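Robots at work: the questions I keep getting

I've been on the housekeeping and furnishings side of Lelledley for a good long while now, and ever since the robots came in I seem to be the person everybody asks. In the break room, in the car park, at my niece's wedding (yes, really!). So I've written my answers down. These are my own opinions and they come from somebody who plumps cushions for a living, so if you want the engineering you'll have to ask upstairs.

What do you do at Lelledley, anyway?

We look after furnished suites. People rent them for a few weeks or a few months, and between tenants we turn them over – beds, bathrooms, kitchens, couches, the lot. There are 70 suites across the two buildings, Jalluvdale and Clavach, and Jalluvdale is where the robots started.

So is it one robot doing your whole job?

Goodness, no. If you've pictured something that strolls in and has the suite sparkling by lunch, you can put that away. It gets given pieces of the job. Soft furnishings came first, so cushions, throws and anything made of fabric that has to be handled, straightened or moved. I would have started with the vacuuming myself, but I wasn't asked.

What's it like being in a room with one?

You get used to it faster than you'd think. The first week I talked to it the whole time, the way you would with a dog at the vet. Now I mostly keep my elbows in. We have a rule that you don't reach across the arms while it's going, and you say out loud when you're stepping in behind it so the operator hears you. We also learned to look down before walking anywhere near it, because I am a champion tripper and I'd rather not add to my record.
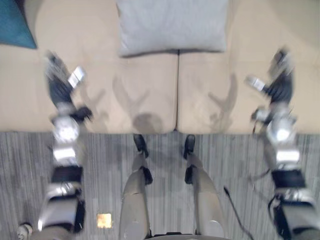

The other thing I'd tell a new starter is to leave your own work at the other end of the room. I used to try to share a couch with it, a bit like two people making one bed, and we just got in each other's way. Now I do the kitchen while it's on the living room and we swap when it's done. It's a calmer day all round, even if I do miss having a person across the bed from me to complain to.

Why is fabric such a big deal?

I had no idea it was! You and I pick up a blanket without thinking. We know there'll be more of it underneath, and we know it'll flop. But cloth never sits the same way twice, and from what the operators tell me, knowing where to take hold of it is half the battle. Grab too little and it slides away, grab too much and you've brought the whole pile along. Maximiliano Aranda on our operator desk spent ages asking me how I choose where to pinch a throw, and I couldn't tell him. I had to go and do it slowly a dozen times and watch my own hands. Funny feeling, being asked to explain something you've known since you were six.

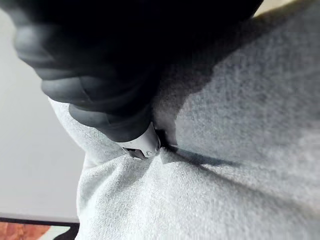

Gripper holding a small white object pressed into soft grey fabric.

Did anybody lose their job?

Fair question, and it's the one people lower their voice for. We were told in writing that no housekeeping positions would go in the first year, and so far that's held. What did change is the hours. The casual shifts we used to pick up before the December rush got thinner, and if you were counting on those for Christmas money, you noticed. I don't think that should be glossed over, and I said so at the staff meeting.

Did the pay change?

For some of us. There's a new grade called room lead, which means you sign off the suite after the robot's had its turn, and you can call a stop. It comes with a bit more per hour. Four of us have it at Jalluvdale. The training was 12 hours, spread over a few afternoons, paid, with decent sandwiches.

I'm not good with computers. Will I cope?

You will! I still type with two fingers. Most of what you need is a good eye and the nerve to say "stop" in a loud voice. The tablet has big buttons, and the checklist on it is the same one we had on paper, right down to the spelling mistake in "pelmet".

Is it faster than a person?

At cushions and throws, no, I'd beat it with one arm in a sling. Management looks at it differently, as it doesn't mind doing the same couch over and over, and it doesn't have my shoulder. We logged nearly 400 turnovers in the trial and the robot took part in only some of them, so I'd be wary of anybody waving a big number at you.

How's your shoulder, then?

Better, thanks for asking. Less bending over low couches has helped, though I've also been doing the physio's exercises for once, so I can't give the robot all the credit.

Does everybody on the team like it?

No, and I don't think they have to.

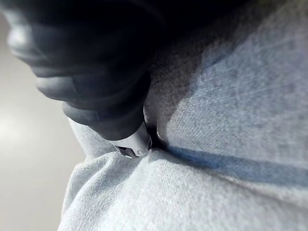
Aitana Cordero read a draft of this and wanted her view put in, so here it is in her words: "I don't hate the thing. I hate that we found out it was coming from a poster in the lift. If they'd asked us first which jobs hurt and which ones we like, I'd have told them to take the mattresses and leave me the cushions. I like doing the cushions." I can't argue with any of that, and the bit about the poster is true. It was a nice poster, too, which somehow made it worse.

Do you get a say in what it does next?

More than we did. There's now a sheet by the linen room where you write what you'd happily hand over and what you'd like to keep. Mattress turning is miles ahead on the first list. Whether it can lift one is another matter, and I've been told not to hold my breath.

Is Esteban getting robots as well?

Esteban is our laundry depot, for those who don't know it, and I've heard yes, no and maybe from three different managers. When I hear something solid I'll add it.

Can I come and see it working?

If you're staff, yes – ask the Jalluvdale front desk and they'll find you a time when a suite's empty of tenants. Closed shoes, please, and tie your hair back if it's long.

Page last updated 1st September | Contact: Jalluvdale front desk | © Lelledley Furnished Suites | Back to top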